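Sovico household waste survey, data card

Version of 2021-09-03. Maintained by Emiko Shibata.

What is in it
1296 rows, one per bag weighed, from 30 households in Conceição. Columns: household, week, kind of waste, weight in grams.

What it is said to show
Bulleo, who paid for the weighing, say that people sort better when given a second bin. I doubt it. The households volunteered, and they knew their bags would be opened.

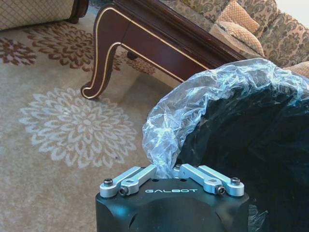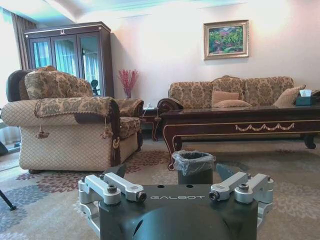
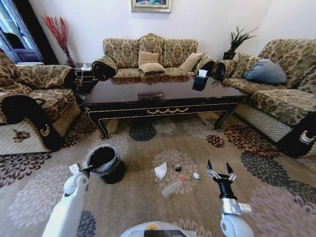
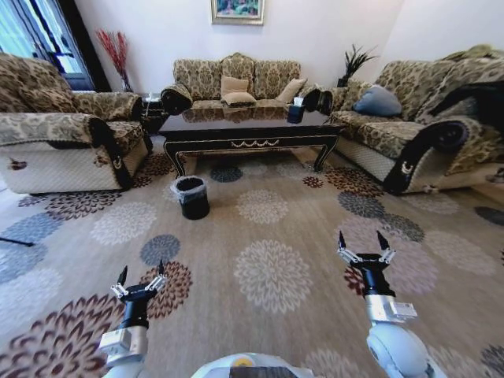
Weights are for full bags only, as tied by the household. Living room waste is the weakest part of the file. A small wastebasket with a plastic liner folded over its rim, like the one on the flowered carpet in the second picture, may take weeks to fill, and the survey ran for 13. Treat any weekly average for that room as a guess.

Known faults
Skosier scales were swapped in week 3 and never checked against the old ones. Some 30 rows have no kind of waste entered. I have left them blank.

Licence
Free to reuse. Please don't quote the Bulleo summary as if it were the data.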